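Datasets › Tabletop manipulation › Language-conditioned pushing
14 likes · 3 comments

# Mevix: short pushes, plainly described

Mevix is a set of tabletop pushing episodes with written instructions attached. It holds 2,467 episodes, each one a single arm moving small coloured blocks about on a board, along with the words that somebody typed for it afterwards. We put it together for our own work on a method called Lonley (more on the name further down, for anyone who cares), and once people in other groups started asking for copies it seemed kinder to write everything up properly than to keep answering the same emails.

The short version of the result is that a policy trained on sentences written after the fact copes better with odd phrasing than one trained on sentences written beforehand. The long version is the rest of this page, and I'm afraid it is rather long.

## Where the words come from

Most of the pushing data we had used before was collected by giving the operator a sentence and asking them to carry it out. That works, but you end up with the same handful of sentence shapes, and the operator quite naturally stops as soon as the sentence is satisfied. For Mevix we let operators play freely for stretches of up to 20 minutes and then cut the recordings into short pieces. A different person watched each piece and wrote down what they thought had been done. They were asked to write as they would speak to a friend across the table, and they did, so you'll find "nudge", "shove", "scoot", "bring over", "tuck in beside" and one annotator's beloved "budge up". Please don't normalise these away! They are the reason the set exists.

Debora Santoro ran the writing side from start to finish and drew up the notes for annotators, which are in `docs/writing_notes.md` and are well worth reading even if you never touch the data. Her firmest rule was that left and right always mean left and right as seen in the camera view, never from the arm's side. We broke that rule in the pilot and lost most of January to sorting it out.

## What is in an episode

- `rgb/` has the camera frames, one folder per episode
- `actions.npy` has the planar moves of the end effector, in board coordinates
- `text.json` has the instruction, the annotator's number and a `sure` field (yes, no or partly)
- `start_layout.json` has the block positions at the first frame, from our own tracker

The tracker is good with cubes and less good with stars, whose angle it tends to get wrong by one arm of the star. If your method depends on exact orientation you will want to recompute that, and there's a small script in `tools/` to get you going. Episodes where the annotator answered "no" to `sure` have been left in. We filter them out for training and keep them for looking at, as they are often the funny ones.

Blocks are named by colour and shape and nothing else. There are no sizes in the names. A few annotators wrote "the big one" or "the little round one" regardless, and we've kept those as they stand.

## The method, briefly

Lonley is a small behaviour cloning policy with one addition, a second head called Min, which predicts the least movement that would make the sentence true. At run time the two are blended. When Min thinks the sentence is nearly satisfied it pulls the arm's speed down, and this turned out to cure the overshooting that plagued us all through the early versions. Lonley was a typing slip in a folder name that stuck.

We tested on 130 held-out instructions, written by people who had not seen any training sentences. Lonley with Min completed 100 of them. The same policy without Min was clearly worse on anything involving "beside", "next to" or "in line with", and much the same on plain instructions such as sending a block to a corner. We did not try it on a second arm or a second board, so please read that number as a statement about our own bench.

## Known troubles

Blue blocks are harder than the others for our tracker. We knew the table colour was going to be awkward and went ahead with it, and the tracker drops a blue block now and again when it strays near the rim of the board. Those frames are marked `lost` in the layout files.

Blocks that leave the board end the episode. You'll see the recording stop quite abruptly.

Some sentences are true of the starting layout already. We found a fair few of these by hand and tagged them `already`, but I'm sure we missed others, and a note through the tracker is very welcome.

The annotators were all fluent English speakers from the same building, and their habits show. Zollness, the sister set with a wider group of writers, is being prepared separately and will have its own card.

## Using it

Load with the reader in `mevix/io.py`, and keep the supplied split. Episodes cut from the same play session look very much alike, and a random split will put near twins on both sides and flatter your numbers. We did this ourselves the first time round and were delighted with the results for a whole afternoon.

If you write something using the data, a mention of the card is plenty. If you find mistakes, tell us and we'll fix them in the next release, with your name in the change log if you'd like it there.

## A note on relations between blocks

Sentences about lines and groups are the part of Mevix I'm fondest of, and they are also where annotators disagreed most. "Put it in the row" sounds simple until two groups could both be called a row. With five blocks along the far edge and the red cylinder, blue cube and green cylinder lined up over on the right, "the end of the row" might mean the blue triangle or the green cylinder, and "next to the red one" could point at either the star or the cylinder. We left such sentences unresolved and listed every reading we could think of under `readings` in `text.json`, so that a policy can be scored against any of them.
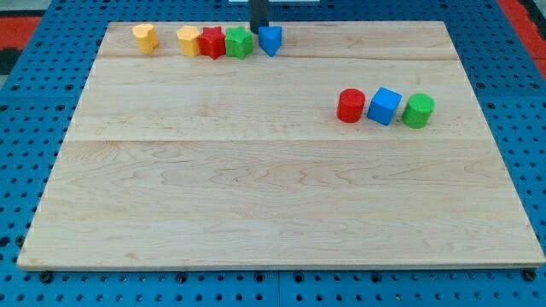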